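Household Routines and Domestic Order
Handout for Unit 5: Laundry, Folding and the Bed as a Work Surface
Ostham Adult Learning, home management course
Revised November 12, 2022

Read this before the session. Bring one item of dark clothing that you normally find annoying to fold, and something to write with.

Why this unit exists

Most of the advice written on folding clothes assumes a clean table, good light and a person with nothing else to do. I have taught this course long enough to doubt all three. In the exercise sheets that students hand back each March, the surface named most often is the bed. The textbooks barely mention it, except to tell you to stop using it. I don't think that advice holds up very well, and I would like you to test it before you accept it.

The usual case against the bed goes like this. It is too low, so you bend. It is soft, so creases don't press flat. It collects lint and gives it back to the clothes. And it has to be cleared before anyone can sleep, which means a half-done pile ends up on a chair. The first point is fair. The second is partly fair. The third depends on the sheet. The fourth is treated as a weakness, but a deadline at bedtime gets more laundry put away than any chart on a refrigerator door that I have seen.

What we mean by "unsorted"

In this course an item is unsorted if you can't tell three things about it at a glance: what it is, which way out it is, and where it goes. People skip the first one because it sounds silly. Then they pick up a black heap and spend time turning it over to find out whether it has legs or sleeves.

Dark clothes are the worst for this. Folds in black cloth don't show much shadow, so the outline is all you have, and once the garment is bunched the outline tells you very little. A lining in another color helps. If pale fabric is showing, some part of the garment has been turned over, and that is the place to start looking for an opening. 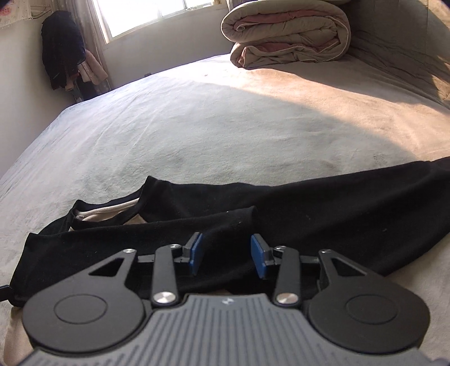 Unit 5, page 44

Take the black garment lying across the bed. It could be trousers, or it could be a top with long sleeves, and I would not want to bet on either. The light beige lining is the useful clue. Start there and open the fabric out from it. Shaking the whole thing from one end is what most people do first, and with a lined garment it often leaves the lining twisted inside, where you will find it again the next time you get dressed.

Notice also how well the dark cloth stands out on a pale sheet. Put the same garment on a navy comforter and you would be working by touch. Several household guides recommend folding on "a neutral surface" and never say neutral compared to what. For dark clothes, use a light surface. For white clothes, reverse it. That is the whole rule.

A word on sunlight

You will read that laundry should be sorted in natural light. I agree up to a point. Direct sun on part of a bed gives you a bright area and a shaded area, and your eyes keep adjusting between the two. Navy and black are easiest to tell apart in steady daylight near a window. A strip of hard sun is fine for finding stains and pet hair, less good for matching socks. If you can't move the bed (few of us can), work on one side of the shadow line and stay there.

Does the sheet matter?

More than the guides admit. A smooth, tightly woven cotton sheet lets you slide a garment flat with one hand. A fuzzy one grips the cloth. Grip is helpful when you want a sleeve to stay where you put it, and a nuisance when you are trying to pull out a wrinkle. Fuzzy sheets can also shed onto dark clothes, although how much depends on the fabric and how often it has been washed. The Purovham home study manual says on its page 51 that you should never fold on flannel. It gives no reason and no test. Try it at home with a black T-shirt and a strip of tape, and write down what you find.

The same manual sells a folding board at the back. I mention this without comment.

Procedure for a single tangled garment

Lay it on the bed without trying to straighten it.
Find an edge you can name: waistband, collar, hem or cuff. If you can't name it, keep looking.
Decide whether it is inside out. Check a seam if the lining doesn't settle it.
Turn it the right way out before you flatten anything.
Pull the sleeves or legs straight, one at a time.
Check for drawstrings, tags and belt loops that have folded under.
Smooth from the middle toward the edges, using the flat of your hand.
Fold, or put it on a hanger. Some things should not be folded at all, and lined trousers are high on my list.

Students often object that this is slow. It is, for the first few items. Whether it gets faster with practice is a claim I have heard from every organizing course from Phetsri to Purenthorpe, usually with no timing to back it up. So we will time it.

Exercise

Work in groups of 2. One person drops the dark garment on the practice bed from waist height. The other sorts it, using the procedure above, while the first keeps time. Swap over. Then repeat the exercise with no procedure, doing whatever you normally do. Record both times and don't tidy up the results. If your own habit wins, I want to know that.

Things to write down:

Which edge you found first
Whether the garment was inside out, and when you noticed
Where the light was coming from
The time for each attempt
Any crease left at the end that you would mind wearing

Reading for next time

The chapter on drawers and shelves in the course reader. Skip the section on folding clothes into upright thirds unless you already do it - we will get to that fashion in Unit 6, with the drawers open. Bring your timing sheet back, even if it is incomplete.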